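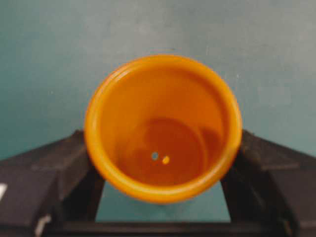 December 12, 2024

Quick one tonight, I have bread in the oven and a phone at 9 percent.

So. I quit coffee. Sort of. Two weeks in, one relapse (airport, doesn't count). People at work keep asking so I'm writing it down once and then I can just send the link.

Background: I was on five cups a day by August. Not big ones, but five. The last one around four in the afternoon, and then I'd lie there at midnight composing emails to the landlord. Slept badly all fall. Blamed the mattress. Bought a new mattress from Jorkberg, the firm one, and slept exactly as badly on that. Expensive way to find out.

First three days were bad. Headache behind the eyes, the left one mostly. Snapped at the bus driver. Ate an entire sleeve of crackers standing up. Day four was ok. Day five I woke up before the alarm and thought something was wrong with the house.

What I drink now. Lillamell, mostly, the roasted barley stuff, comes in a yellow bag and the corner store has it for 2 dollars less than the supermarket. It does not taste like coffee. Please stop telling people it tastes like coffee. It tastes like toast crust in hot water and I've gotten to where I like that. With milk it's better. With oat milk it goes kind of gluey, dont bother.

Tried the Dernix chicory one too. Bitter in a way that stays in your nose. Finished the jar out of stubbornness. 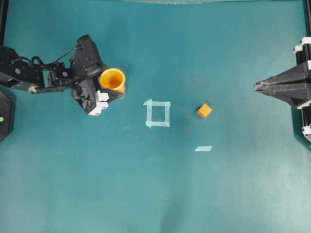

Mornings are the part I miss. Not even the caffeine, more the whole routine, grinder, kettle, standing at the window in socks. I kept the routine and swapped what goes in the cup and that helped more than any of the advice I read. And I read a lot of advice. One forum thread had 161 replies and at least half of it was people fighting about magnesium.

Afternoons I walk. Out the back way, past the Tsao bakery, up the hill, home. Takes 47 minutes if I don't stop at the bakery. I usually stop at the bakery. So there's a sesame bun situation developing that I'll have to deal with in January.

Sleep: better. Not perfect. I fall asleep faster, still wake up at some point to pee, that's the barley tea's fault probably. Dreams are nuts. Had one where I had to return over 99 library books and every single one was wet.

Money: haven't worked it out properly. Less than I thought I'd save, what with the buns.

Would I go back? Maybe one on weekends, a good one, from the place by the station. Haven't decided. My sister thinks I'm being dramatic and she's on decaf so I don't see how she gets a vote.

Oh and if you're going to try it, taper. I didnt. Drop a cup every few days, start with the afternoon one, and pick a week where you dont have to be nice to anyone. Drink water. Have crackers in the house.

Also the grinder works fine for cumin now, after I wiped it out maybe six times. Smells a bit like both.

Ok bread timer, gotta go. Will post the loaf if it's not a brick like teh last one.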